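Button-Trimmed Canvas Tote Straps 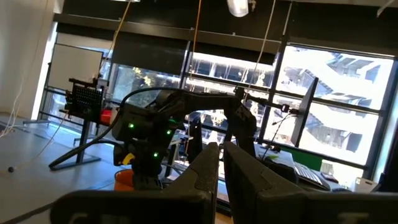

Three green lights glowing on a big black arm.

I have been on a tote bag kick since August, and the part I keep coming back to is the straps! The bag itself gets all the paint and patches while the straps just sit there being beige. So last weekend I dug out my button tin and covered a pair from end to end, and I love them so much that I've already started a second set.

My friend Melina Ververidis gave me the idea. She had sewn one row of shirt buttons down the strap of her market bag, and I couldn't stop looking at it.

What you need:

A plain canvas tote with flat straps at least an inch wide
Small flat buttons, two-hole or four-hole (I used 145 for both straps, but I packed them in tight)
Strong polyester thread
A sharp needle, not too thick
A fabric pencil
Clear fabric glue
A thimble, if you like your fingers

Step 1. Wash and iron the tote. Canvas can shrink quite a bit the first time, and you want that over with before any buttons go on.

Step 2. Mark the bare zone. Put the bag on your shoulder, find where the straps rest, and draw a line on either side of that spot. I left 5 inches free on each strap. Buttons on a collarbone are no fun at all once you've got groceries in there.

Step 3. Lay everything out dry. This is my favorite bit! Put the strap flat on the table and shuffle buttons around until you like them. I went from cream at the bag up to dark blue near the shoulder, with a few odd red ones thrown in – the red ones are from an old Alexiou cardigan that I wore to bits. Take a quick phone picture so you can remember the order.

Step 4. Start sewing at the bag end. Use a doubled thread about 18 inches long, because anything longer tangles. Knot it, come up from the underside, and go through each button three times. Then slide straight on to the next one without cutting. Keep your stitches small on the back so nothing catches on your sleeve.

Step 5. Tie off every five or six buttons. If a thread ever snaps you only lose that little group.

Step 6. Flip the strap and put a tiny dot of glue on each knot. Leave it overnight, underside up.

If your straps are doubled over and really stiff, try working a needle through before you commit. Mine fought me near the seams, so I stopped half an inch short and you can't tell.

To clean it, spot wash with a damp cloth and a bit of dish soap. I wouldn't put it in the machine.

Next up is a denim bag with the same thing in all white – I'm hoping to have it finished by Monday!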